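Support ticket 183: table finish, white ring marks and a sticky patch
Product: Tuvberg round dining table, orange-brown gloss
Bought from: Grendwood
Status: Open
Opened: May 12, 2022

Hi there! I'm writing about my Tuvberg table, which I've had since last August and which I love, apart from the thing I'm about to complain about. It has started getting cloudy white rings wherever a bowl has been sitting, and there's a patch near one side that feels tacky when you drag your palm over it. I've read the care card front to back (twice) and it only says "wipe with a soft cloth," so I was doing that and nothing else until last week.

We eat a lot of soup and a lot of noodles in this house, so bowls are on that table morning and night. No placemats, I admit it. The lady at Grendwood told me the finish could take a hot dish and I took her at her word!

Things I tried before writing in, in the order I tried them:

First, plain warm water and a cotton cloth. The rings disappeared while the table was damp and I did a little victory lap around the kitchen, and then it dried and they were all back.

Second, a drop of dish soap in the water, wiped off with a clean cloth after. Same result on the rings, but the tacky patch felt a bit better. For a day.

Third, the Tapia wood polish my sister swears by. Please don't yell at me. It made the whole top look gorgeous for one evening and then the tacky patch was worse than before, plus it picked up every crumb in the house. I've stopped using it.

Fourth, a hair dryer on the low setting, kept moving, over one of the rings for 5 minutes. This one worked a little! The ring got fainter, enough that you have to crouch down and look for it against the window.

REPLY FROM SUPPORT
Thanks for all the detail. White rings that fade with gentle heat are usually moisture sitting in the top coat and not damage to the wood. Please remove the polish first: mild soap, lukewarm water, wipe along the bands, dry right away. Leave the table bare overnight. Then repeat the low heat on one ring only and let us know. Can you also tell us what the bowls are like underneath? An unglazed foot holds water and can leave exactly this kind of mark.

MY UPDATE
OK, did all that. It took 4 rounds of soapy water to get the polish off (the cloth kept coming up yellow, yuck) and the table stayed bare for the night. In the morning the tacky patch was gone. Gone gone. I ran my whole forearm over it to be sure.

I did the dryer on one ring and it's nearly invisible now. Two others are still there, and one of those is bigger and has a sort of double edge, like the bowl got shifted while the spot was wet.

About the undersides: you were onto something. The big bowls have a rough foot that isn't glazed, and when I set one on a paper towel straight out of the drying rack it left a perfect wet circle. The smaller Masance ones are smooth all the way under and left nothing at all. So that's my answer, I guess, and I've been putting them on the table half dry for months.

REPLY FROM SUPPORT
Great news on the patch. Carry on with the low heat for the other two, no more than 8 minutes on each per day. If the one with the double edge hasn't moved after a week, let us know and we'll look at a touch-up kit.

MY UPDATE
The second ring has faded nicely, but the double-edged one is being stubborn, so yes please to the touch-up kit if it's on offer. I need to know which shade to pick, too, as your site lists a light one and a dark one and my table has both going on. The planks are staggered, paler next to darker, all under the same orangey gloss, and the deep white bowl is the big kind I mean, with the cream one behind it to the right. Should I match the lighter bands or the darker ones? And does the kit go on over the shine, or do I have to sand first? I really don't want to sand.

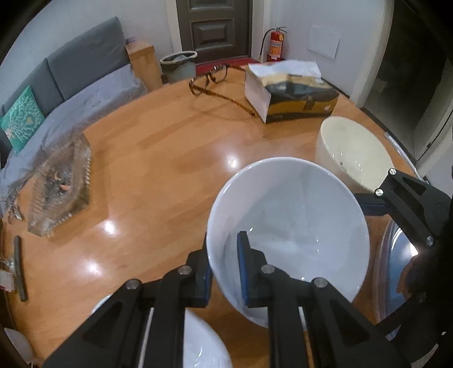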